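How a Junior Football Player Gets Picked for a Team

Do you play football on Saturdays or after school, and wonder how some players come to be chosen for the district team? This page explains it. I wrote it for players from eight years and up, but parents may read it also.

When I say football, I mean the kind that is played on a big oval field, with four tall posts at each end. In our district there are clubs in Irolport, Wellby and Yilma, and in the years when they have enough players, also in Hitatetti.

What is a selector?

A selector is a person who watches games and writes down the names of players who may be ready for a higher team. Our selectors are Heather Gunn and Berwyn Watkins. They do not wear a uniform and they do not sit in a special chair. Often they stand behind the fence near the middle of the field, with a notebook, and you will not notice them at all.

Heather was a player herself, in defense. Berwyn never played for a high team. He was an umpire, and he says that an umpire learns to look at every player, also the ones who are far away from the ball.

What is a trial?

A trial is a practice where players from different clubs come to one field. You run, you kick, you catch, and at the end you play a short game. You get a bib with a number on it, and the selectors write down the number. They do this on purpose. If they only look at numbers, it is harder to choose a player only for the reason that they know the name already.

Our trial is in November. It starts in the morning and is finished by lunch. Usually over 20 players come for each age group, and the selectors cannot take them all.

What do the selectors look for?

Many children think that the selectors look only for goals. Goals are nice, of course. But if only the players who kick goals were chosen, there would be a team with no defenders and it would lose every week.

Here are some of the things that Heather writes in her notebook.

Does the player use both feet? Almost everyone has one strong foot and one weaker foot. You do not need to be perfect with the weaker one. But if you always turn around to use the strong foot, the other team will soon know it, and they will wait for you there.

Does the player look up before the kick? A long kick to an empty place does not help much. A short kick to a friend who is free helps a lot.

What does the player do without the ball? In one game, a player has the ball in the hands for only a very short time, maybe two minutes if you add it all together. The rest of the game is running, watching, standing in the right place, and calling to the others. This is the part that is seen the least by parents and the most by selectors.

What does the player do after a mistake? Everybody drops the ball sometimes. Some players then stop and look at the ground. Others run back at once and try to win it again. The second kind of player gets a small star in the notebook of Heather.

Do I have to be tall?

No. Tall players can reach the high balls, and this is useful. But when the ball falls down to the grass, a small and quick player gets there first. A team needs the two kinds.

You should also know that children grow at different times. One player can be the tallest in the team at eleven, and then be in the middle at fourteen. Good selectors know this, and they try not to be tricked by it. Berwyn told me about Mared Ifans, who was so small in her first trial that the bib came down to her knees. She was not chosen that year and also not the next one. Now she plays in the middle for the district under 18 team, and she is still not very tall.

What is a position?

A position is your place on the field and also your job there. Forwards try to kick goals. Defenders try to stop the forwards of the other team. Midfielders run between the two ends and try to win the ball. The ruck is the player who jumps for the ball when the umpire throws it up or bounces it.

When you are young it is good to try all of them. A forward who has played in defense knows what a defender does not like.

Why do newspapers write about young players?

When players are sixteen or seventeen, people sometimes write about them. The writer goes to the games and makes a list of the ones who played well. You may see numbers next to the names. The most usual are these:

Disposals: how many times the player passed the ball away, with the foot or with the hand.

Marks: how many times the player caught a kick before the ball touched the ground. The kick must also go far enough, or it does not count.

Tackles: how many times the player held an opponent who had the ball, so that this opponent had to let it go or was stopped.

Numbers are interesting, but they do not tell the whole story. If you stand close to a very good forward all day and he gets no ball, your own numbers can be small, and you still had a great game.

How can I get ready?

You can begin many weeks before the trial. Myfanwy Lewis, who trains the youngest group in Wellby, gave me her advice for this page.

1. Kick against a wall or with a friend a little every day. Ten minutes every day is better than one long hour when you are tired.

2. Use the weaker foot for half of the kicks. It will feel strange in the beginning.

3. Sleep enough, most of all in the two nights before the trial. Many think only of the last night, and then they are too excited to sleep.

4. Eat a normal dinner the evening before. Rice, pasta, potatoes, bread or steamed buns are all fine, with some vegetables and some meat, fish, eggs or beans. Do not try a new food on this evening.

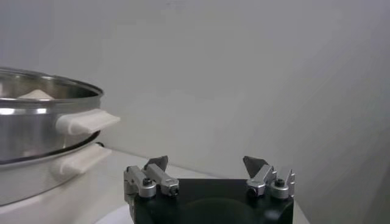

5. Pack your bag before you go to bed. You need boots, socks, mouthguard, a full water bottle and a warm sweater for when you are waiting.

6. Come early enough to walk on the field a little and tie your boots without hurry.

What if I am not chosen?

Then you will be sad for some time, and this is normal. You can ask the selectors what you should work on. In our district every player may ask, and you will get an answer on paper, with one thing that you do well and one thing to practice. Wait until the day after, when everyone is calm. It is better if you ask yourself and your parents stand next to you.

You keep playing with your own club, with your own friends, and the next trial comes in a year. Meinir Kemeys, who coaches in Yilma, also sends names to the selectors in the middle of the season when a player has become much better, so the trial is not the only door.

Words to remember

Selector: a person who chooses players for a team.

Trial: a practice where the selectors watch and choose.

Bib: a thin shirt with no sleeves that you wear over your own shirt.

Oval: the field where the game is played. It has the shape of an egg, but with two equal ends.

Under 18s: a team for players who are younger than eighteen.

If there is a word on this page that you still do not understand, ask your coach at the next practice.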